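**Equipment Planner, Home Handling Program (fixed term)**
Dreseo, Hardware and Procurement Group
Reports to: Laurinda Cunha, Program Lead
Posting reference: 1117

Dreseo is hiring one Equipment Planner for the home handling program. The position covers purchasing, budgeting and replacement planning for hand-held grippers, mounts, chargers, storage media and the household goods used in task recording. The program works in occupied homes. The main task family at present is clothing: sorting it, folding or rolling it, and packing it into boxes and bins.

The post starts in May and is fixed term, with one possible extension. It is full time. Remote work is possible up to 2 days per week; the remaining days are on site, because incoming units are inspected and logged by hand.

**Background**

The program currently works from a single equipment list that was written before the first homes were recorded. The list was adequate for table tasks. It has not kept up with bedroom and laundry tasks, where the load on the finger pads is different and where the operator often works at arm's length over a mattress. Pads, pivot screws and linkages are still bought in small lots when stock is low. Laurinda Cunha wants these purchases moved to a quarterly plan with a stated reserve.

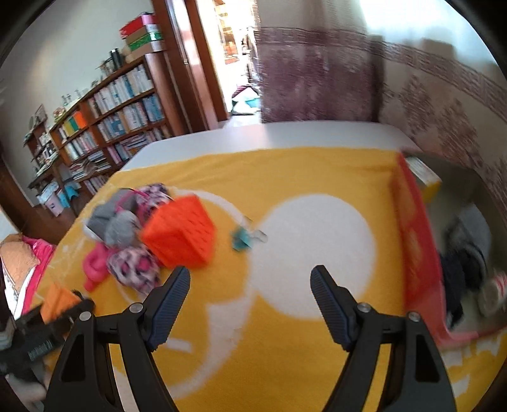

The second gap is in task goods. Containers, garments and small household items have been bought locally by each recording team and claimed as expenses. This gives good variety and poor records. The Equipment Planner will keep the variety, set a spending limit per home, and make sure that each purchase can be traced to a cost line. Items that belong to a household are outside the budget and are not to be listed as program stock.

**Duties**

1. Maintain the equipment register. It now holds 602 entries, including spares and retired units. Duplicate entries are to be merged in the first quarter of the contract.
2. Prepare the quarterly purchase plan for grippers, finger assemblies, pads, fasteners and power supplies.
3. Request and compare quotes. Current suppliers are Kinsella (machined parts and fasteners) and Clomen (pads and molded parts). New suppliers may be proposed.
4. Forecast pad wear by task type. Wear figures are supplied by the test bench; the planner converts them into order quantities and lead times.
5. Set and review the task goods allowance for each home.
6. Inspect deliveries, record serial numbers where present, and return faulty parts within the supplier's claim period.
7. Prepare the cost section of the yearly plan, including the comparison between continued hand-held recording and the purchase of fixed arms.
8. Keep the parts database, Jokau, up to date. Jokau is an in-house tool and training is given.

**Planning questions for the first contract period**

The successful candidate will be expected to deliver a written recommendation on each of the following.

*Fixed arms.* The group has a provisional budget line for two bench-mounted arms. No order has been placed. The recommendation should cover purchase against lease, floor loading, safety fencing, service contract and the cost of matching the fingers on the arms to those on the hand-held units. A quote without a spare parts price list is not considered complete.

*Finger and pad stock.* The pads are the part most often replaced. The current order quantity is 102 per lot. The planner should state whether the lot size suits the expected hours of clothing tasks and whether a softer grade is worth its price for knitted goods.

*Transport cases.* Existing cases hold one gripper and no spares. Teams carry fasteners in bags, and parts are lost between homes. Pricing is needed for a case with a fixed place for each spare.

*Task goods.* A standard packing kit is under discussion. It would not replace household items but would give each team a known minimum.
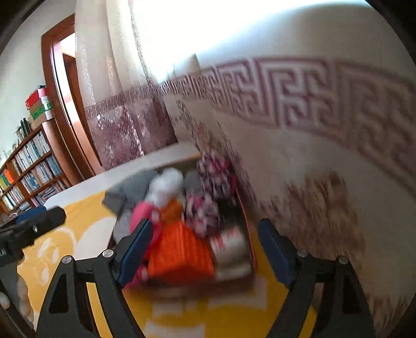

Fabric type has more effect on the equipment budget than the number of garments handled. A flat cotton item can be picked up with worn pads and still give a usable recording. Thick or loosely shaped pieces make greater demands, and they tend to be packed close to one another: a ribbed orange knit across the front of a box, a pink item squeezed by one finger at its left side, rolled socks stacked toward the back. Finger width and pad thickness decide whether the tool can get in between such pieces. The kit should therefore be specified by fabric and by packed density, and the planner will be asked to price at least two versions.

**Requirements**

- Three or more years in purchasing, equipment planning or stores management, preferably for a laboratory or small production line
- Ability to read a mechanical drawing and a bill of materials
- Good spreadsheet skills, including lead time and reorder calculations
- Clear written English; most of the output is short memos and tables
- Willingness to visit recording homes and to follow the house rules there

**Useful but not required**

- Experience with leased equipment or service contracts
- Experience with parallel-jaw or linkage grippers
- Basic knowledge of textiles

A degree is not required. Programming is not part of the job.

**Terms**

Pay is set by the Dreseo technical scale, planning grade, and is stated in writing before interview. Travel to homes is paid from door to door. Work shoes, gloves and a laptop are provided.

**How to apply**

Send a résumé and one sample of planning work to Lurdes Arruda, Hiring Coordinator, at the Dreseo main office, and quote reference 1117. The sample may be a purchase plan, a replacement schedule or a supplier comparison. Remove prices and names where they are confidential. Cover letters are optional and should not exceed one page.

Shortlisted candidates will be given a short exercise on site. It consists of a parts list, two supplier quotes and a fixed budget, from which the candidate prepares a one-page order proposal. A calculator and a spreadsheet are available. The interview follows directly after the exercise, with Laurinda Cunha and one member of the test bench.

Questions about the duties go to Laurinda Cunha. Questions about pay, contract dates or access needs go to Lurdes Arruda.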